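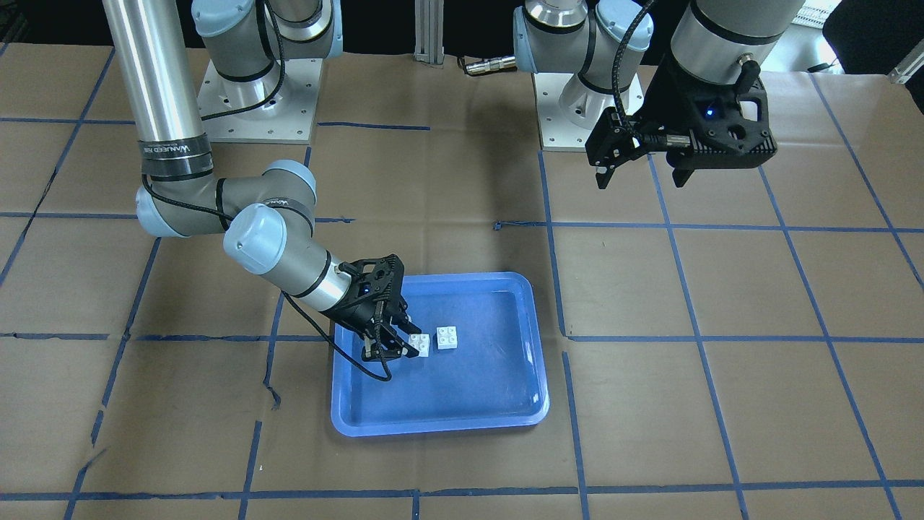
Ticket : écart de score entre évaluations, tâche « deux briques, un plateau »
Projet : Tsikata
Ouvert par : Henryk Szulc
Priorité : normale
État : en attente de vérification

Objet de la demande

Le taux de réussite calculé par le module d'évaluation Gonow ne correspond pas au taux relevé par annotation manuelle sur la même série de 100 essais. L'écart atteint 25 essais, tous classés en échec par le module et en réussite par l'annotateur. La politique évaluée est celle de juillet, sans réentraînement.

Éléments constatés

Les essais litigieux ont en commun la position finale des briques : elles se trouvent très proches l'une de l'autre dans le plateau bleu. Le module segmente alors un seul objet blanc et conclut qu'une brique manque. Le protocole n'impose aucune distance minimale entre les pièces déposées — seul compte leur dépôt à l'intérieur du rebord. Les journaux de commande des deux bras ne présentent aucune anomalie.

Le seuil de fusion des contours a été abaissé à titre provisoire. Le nombre de désaccords a diminué, au prix de fausses détections sur les reflets du plastique. 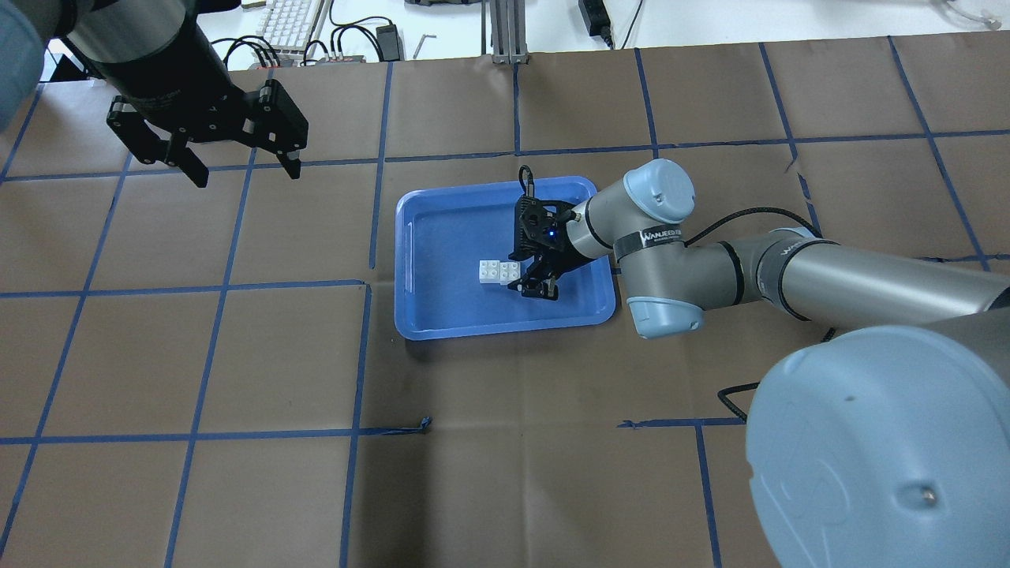 Danuta Czarnecka demande que le seuil soit rétabli à sa valeur d'origine avant toute nouvelle série, faute de quoi les résultats de Karelville et ceux de Tollutstead ne seront plus comparables. Elle propose de conserver le score automatique tel quel et de publier à côté le score annoté, avec la liste des essais en désaccord.

Suite donnée

Le seuil a été rétabli. La règle de décision fondée sur le nombre d'objets segmentés est remplacée, dans une branche distincte, par une règle fondée sur la surface blanche totale à l'intérieur du plateau. L'étalonnage de cette surface exige une vue de référence, plateau vide et briques posées sur le papier, pinces ouvertes.
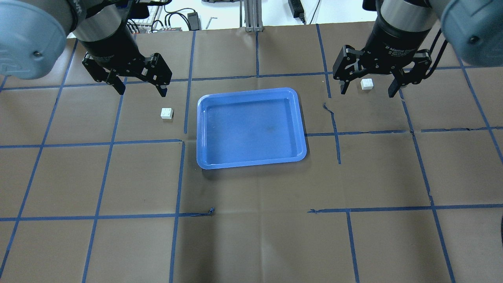
Service Évaluation et reproductibilité — Projet Tsikata

Reste à faire : rejouer les 100 essais archivés avec la nouvelle règle, puis soumettre les désaccords résiduels à un second annotateur n'ayant pas accès au premier relevé. Le cas d'une brique masquée par la pince n'est pas couvert par la correction et fera l'objet d'un ticket séparé.

Dernière mise à jour : 3 nov. 2024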